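Gallow Crafts & Home
Print this page | E-mail to a friend
Last updated: August 2020

How to wash an old printed tablecloth with a lace edge

Quick one becuase I keep getting asked. Covers the thin cotton or polycotton cloths with a printed pattern and lace sewn round the outside. Not for silk, not for anything with real metal thread. If it was your gran's and you'd cry if it tore, take it to someone who does it for a living.

What you need

- washing-up bowl or a clean sink
- gentle liquid, the sort for woollens
- white vinegar
- two old towels, pale ones
- cotton buds
- a mesh bag if you're going to risk the machine
- needle and thread to match the lace

Before it gets wet

Clear everything off and shake the cloth outside. Crumbs, dust, pet hair. Then hold it up to a window and look for thin patches. Check where the lace joins on, all the way round, that seam goes first. Any loose bits, stitch them now. A small gap turns into a long one in the wash, ask me how I know.

Test the colour. Damp cotton bud, dab of the liquid, press on a bit of the print near a corner. Hold it there a minute. Colour on the bud means cold water only and be quick. Purples and pinks are the worst for it in my experience, reds not far behind.
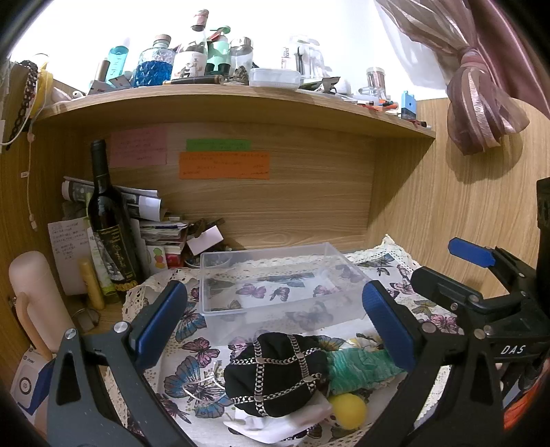
Do each colour separately. One might be fine and the next one runs all over the place. Aravind Nambiar wrote in after the first version of this page to say he only tested the yellow and ended up with a mauve cloth. So, each colour.

Stains first

Tea and coffee: cold water from the back of the cloth, then a bit of liquid worked in with a fingertip. Leave it 10 minutes.
Candle wax: freezer, then pick it off. Brown paper and a cool iron for what's left.
Grease: washing-up liquid, neat, tiny amount.
Ink: good luck. Blot, don't rub.
Old yellow marks along the folds: a long cold soak, sometimes shifts, sometimes not.

No bleach. Not even on a white background. It yellows some lace and eats the thread.

Washing

Cool water, 30 degrees at the very most. Mix the liquid in properly before the cloth goes in or you get a concentrated patch. Push it down, lift, push it down. No scrubbing, no wringing. Lace catches on rings so take yours off.

Leave it in 10 minutes if the colours held. If they didn't, in and straight out.

Rinse until the water's clear. Splash of vinegar in the last rinse gets the soap out and the smell goes as it dries.

Machine? Settimio Marras does his in the machine, in a mesh bag, delicates, lowest spin. Never had a problem he says. I've had one come out with the lace in a knot so I don't. Up to you. Nothing with zips or hooks in the same load.

Drying

Lay it flat on a towel, roll the two up together, press down. Swap to the dry towel and do it again. Then spread it flat somewhere out of the sun and pull the lace into shape with your fingers while it's damp. This is the bit that saves you ironing. If an edge curls up, pat it down again every so often.

Don't peg it by the lace. If it has to go on a line, fold it over the line at the middle.

Tumble dryer no.

Ironing

Face down, slightly damp, on a towel. Medium for cotton, cool for polycotton. Do the middle, then the edge, and press the lace, don't drag the point of the iron through it. A thin cotton hanky over the top helps if your iron spits. 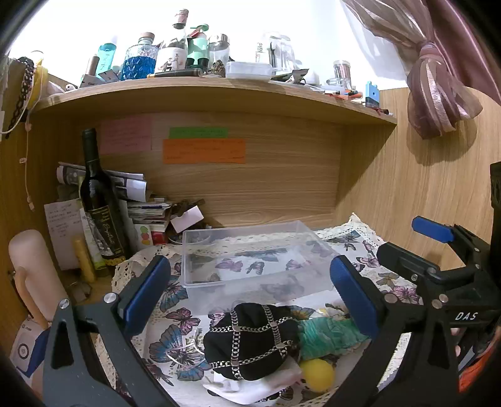 Butterfly print with a cream lace edge.

Keeping it nice

If it lives on a desk or a shelf and not a dinner table it won't need washing much. Shake it every week or two, wipe spills right away. Turn it round now and then so the same side isn't always getting the light.

Storing: roll it round a cardboard tube with tissue (acid free if you've got it). Folding gives you those yellow lines. If you must fold, refold in differnt places every few months.

Starch only just before you use it, never before it goes away in a cupboard.

Next page: mending torn lace without a machine. Will add the bit on dyeing when I get to it.

Get our newsletter. Enter your e-mail address to sign up. You can unsubscribe at any time.

This site uses cookies. By carrying on you agree to our use of cookies.

Print this page | E-mail to a friend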